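Prarkoden — Blocks and Bins
Gallery

Prarkoden is our long-running set of painted building blocks. It started in the Fliltilura workshop as a way to use up offcuts and has stayed on the shelf ever since. The gallery covers the blocks, how they are finished, and where they end up when they are not in a box. Pictures are added when there is something new to show, so the order is loose.

About the set

The blocks come in two colors, a red and a dark green. We tried a yellow in the first year and dropped it. The red varies a little from batch to batch and we have stopped trying to correct that. Put an early one next to a recent one and the early one looks browner.

All the blocks are long and narrow. People ask for cubes now and then. We do not make them, but Hailu does, and their cubes sit well next to ours.

Finish

Each block gets two coats, with a light sanding in between. Edges are eased by hand. The ends take the most wear and are the first place the color goes thin. A block with bare ends is fine to keep using. If you want to touch it up, write to us and we will send a small pot of the right color.

Numbers

The first run was 2,000 blocks. The last full count on the shelves, done in April, came to 2,095, both colors together. A small box holds 6.

Storage

Boxes are fine for shipping and not much good after that. Most people tip the blocks into a bin, and so do we. Cloth bags also work but the corners go through them in time. Ideo, our flat tray, keeps the blocks in rows for anyone who prefers that — it takes longer to put away.

In the bin

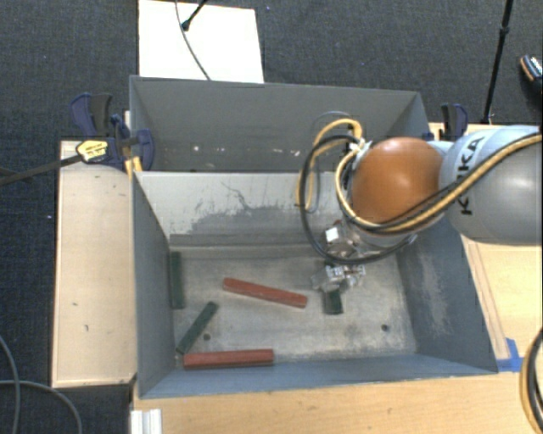 Loose blocks never settle in any order, and we like them that way. A metal bin marks up quickly, and the marks do no harm to anything. The scuffs and cloudy patches on the floor of this one are typical, and so is the scraped patch down the side wall. Red and dark green both show up well against the gray, which makes a stray block easy to find.

Care

Wipe with a damp cloth and dry right away. Do not soak. Keep the blocks off radiators and out of strong sun, which fades the green first.

Next to be added: the Ideo tray, filled and empty.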